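Speaker notes – equipment budget session
21 April 2023
Slot: after the break. Slides are thin on purpose, most of this is spoken.

## Opening (don't rush it)

I was asked to talk about how to plan a purchase of hand-held grippers. My first answer was don't, or at least don't yet. I've softened a bit since February, but only a bit.

Ask the room: who has already had a quote? Hands up. Who has read the second page of it?

## Slide 2 – the quote

- Drornthorpe quoted us 700 per gripper. Fine. I've paid more for worse.
- You need 2 per person. A pair is the unit. Write that down before you multiply anything.
- Finger pads are sold separately after the first set. So are the cables. So is the carry case, if you want one that shuts.
- Delivery was free and then it wasn't.

Say plainly that I have no quarrel with the supplier. The quote was accurate. We read it the way we wanted to.

## Slide 3 – what the money is meant to buy

The Telthorpe plan asked for 1000 recorded tidying tasks in ordinary homes. Small jobs: things go in a box, things come out of a box, things get sorted. By the end of February we had 367 we were willing to keep.

Pause here. Let them do the sum for themselves.

The reasons were dull ones:

- people's time, which nobody had costed properly
- travel between homes
- batteries
- checking the recordings afterwards. This ate more hours than the recording did and it had no line in the budget at all

If somebody asks whether more grippers would have fixed it: no. We had a pair sitting in a cupboard for most of the winter. We needed another person to check files and we'd spent the money on hardware.

## Slide 4 – buy, hire or wait

Buying makes sense if you know you'll run for more than a year. I didn't know that and I signed anyway.

Hire: Abubakari will hire out pairs by the month. Dearer on paper. But when one breaks it goes back in the post and it's their problem, and you can stop. I'd start there now. Check who pays the return postage.

Waiting: unpopular option, and I still think it's right for half the people in this room. The kit we looked at in the first round was replaced before our order had cleared finance.

(If Praltitine comes up – their software licence is per device, so a pair counts as 2. We missed it. Don't get drawn into the rest, there isn't time.)

## Slide 5 – things I'd put in the budget

1. Spare pads, at the start, for every pair.
2. Hours for checking. Take your guess and double it.
3. Something for the households. A proper thank-you payment, agreed in writing.
4. Props. You will buy a lot of snacks. Keep the receipts, finance did query ours.
5. One month of doing nothing, because something will be late.

Leave out the "efficiency saving" line. I've seen it in three bids now and in none of them could anyone tell me what was being saved.

## Slide 6 – the pictures

Keep both up while talking. Point out how plain the job is: a bed, a shallow box, packets of sweets and snacks. All that spending comes down to this. People who sign off budgets tend to picture a lab, and I think they should see a bedroom before they see a spreadsheet.

Also worth asking the room how many jobs like this they need, and who told them so. I've never had a good answer to the second part. Our own figure of 1000 came from a slide somebody else had made, for a different project.

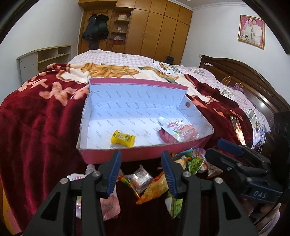
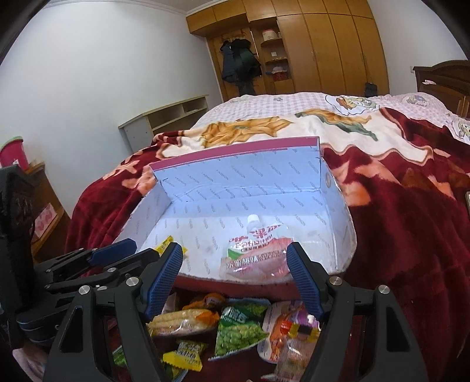
*Both: grippers open at the bed, snacks on the dark red blanket, a yellow sweet and a drink pouch in the box.*

## Close

No summary slide. Go straight to questions.

Likely ones:

- "Would you buy again?" One pair, yes. Then hire.
- "What about resale?" Haven't tried. I wouldn't put a figure in a bid for it.
- "Can we borrow your spreadsheet?" Yes, but the checking hours in it are the old ones – change them first.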